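Mushroom season is open, and so is the soup swap

What an October so far! The rain finally came, the woods behind Fenelwood smell the way they should, and anyone who has walked the Entwistle trail lately will have noticed that the mushrooms are back in force. Last year was a dud. I found one sad puffball in the whole month and a slug had got there first. This year Tadeusz Krawczyk led our opening walk on a drizzly morning and we came home with eight kinds in our baskets, including a hen of the woods so big that Marjorie Bloxham had to carry it in her coat.

I have been going on these walks for seven years and I still learn something every time. Tadeusz grew up picking with his grandmother, and he has a way of slowing everybody down. You stand still, you look at the base of the oaks, you let your eyes adjust, and suddenly the brown leaf you've been staring at has gills. He also made us leave a lovely patch of honey mushrooms alone until he'd checked the spore print at home overnight. It came out white, as he had expected, and we went back for them the next day.

A reminder for all the new faces (and there are plenty of you, hooray!): nothing from a walk gets eaten until Tadeusz or Oduor Rotich has had it in their hands. Photos by text message don't count. Bring a basket or a paper bag, a small knife and an old soft toothbrush. Please keep anything you're unsure of in its own bag. And dig the whole mushroom out, base and all, if you want it named – the bottom of the stem is often where the answer is.

Now, cleaning. We had quite the debate about this over coffee. Half the group was taught that water ruins a mushroom, and the other half has been rinsing them for decades and lived to tell the tale. My own view is that it depends on what you've brought home. Chanterelles do well with a brush and a damp cloth. Hen of the woods is another matter, with all those folds full of grit and small beetles, and I can't see any way around a basin.
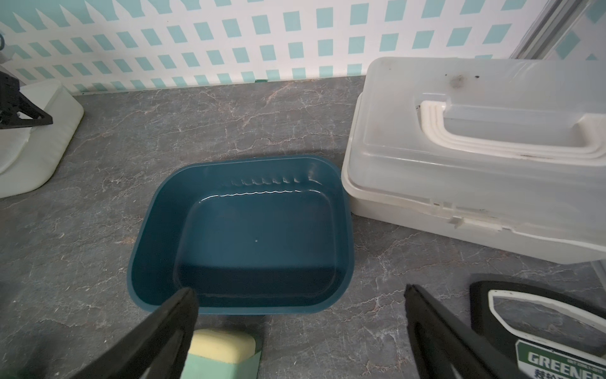 Oduor puts a spoonful of salt in cool water, pulls the cluster apart into fronds, and gives them a short soak, ten minutes at the very most. Swish, lift them out by hand so the grit stays behind, and lay them on a dish towel. He then leaves them by an open window for an hour before they go anywhere near a pan. I tried it with my share and got proper crispy edges, with no squeaking between the teeth. I'm a convert.

For the soup swap, Baltasar Alarcón is bringing back his barley and mushroom pot, the one with smoked paprika that ran out so quickly last time. I asked him for the recipe and got "onions, more onions, patience," so you'll have to come and taste it. If you'd like to swap, make one big batch, divide it into jars, and label each jar with everything that's in it, please, nuts and dairy especially. Soup made with store-bought mushrooms is every bit as welcome, and so is soup with no mushrooms at all. My neighbor's squash and apple was gone in a flash last fall.

We'll do the swap outdoors at the Fenelwood picnic shelter with the tables spread out, so dress warm and wear a mask when you're not eating. Darren Whitlock has the sign-up sheet. The next walk starts from the lower parking lot at nine, rain or shine – preferably a little rain the night before!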